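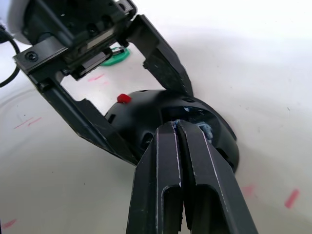

Before a black plastic part is recoated, its surface must be cleaned, keyed and wiped down, and the condition of the old finish decides how much of each is needed. Start by looking at the part under a strong light from one side. Wear on black parts shows up first along outer rims and seams, as thin pale scratches and scuffs like those on the long black fingers, while the flat areas between may be nearly sound. Mark the worn edges with a wax pencil on a sketch of the part and leave the part itself unmarked.

What you need
Mild washing-up liquid and warm water
Isopropyl alcohol
Wet-and-dry paper, 300 grit and one finer grade
Plastic primer
Satin black topcoat
Masking tape and lint-free cloths

Step 1. Wash
Wash the part in warm water and rinse it twice. Use a soft brush in corners and cut-outs. Leave it to dry fully.

Step 2. Test the plastic
Put a drop of alcohol on a hidden face and wait two minutes. If the surface turns cloudy or tacky, stop and use soapy water for all later cleaning.

Step 3. Key the surface
Work the scuffed edges with the 300 grit, wet, in short strokes along the edge. Do not cross it – this rounds the corner and the topcoat will pull thin there. Go over the whole part with the finer grade until the shine has gone.

Step 4. Prime
Mask any face that slides or clamps. Spray two light coats of primer, with up to 20 minutes between them. Paint on a mating face alters the fit.

Step 5. Topcoat
Spray from the edges inwards. A deep scratch that still shows after the first coat needs filler, and more paint will not hide it.

Leave the part overnight before handling. Full hardness takes longer in a cold workshop; follow the time on the tin.

Algirdas Vasiliauskas
Page last revised 05/09/2018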